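Equipment planner wanted, part time -- Rarnska

We're buying grippers this autumn and need someone to sort the spending before it sorts us. 30 hours a month, Tuesday is the one fixed day, rest is up to you.

What you'd do: get quotes in from Skaltuvico and Vogler, keep the parts list straight (165 lines at last count, some of them twice), work out what we replace and what we mend. Finger pads, handles, spares. Budget goes to the board in September so the first draft is wanted soon after you start.

You'll have done purchasing somewhere, workshop or lab, doesnt matter which. Fine with spreadsheets. Robotics background nice to have -- not needed. Must be happy ringing suppliers who don't ring back.

Also useful: you've used Cokolano for orders, or can pick it up in a week.

To apply send a CV and a few lines on something you bought that went wrong. No cover letter pleae. Quote ref 332. Interviews are in person, 7 places, at the bench where the small-tool handling gets done.

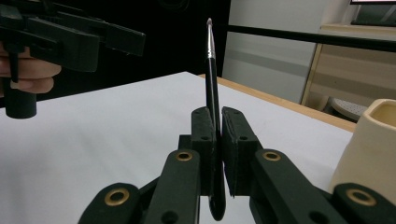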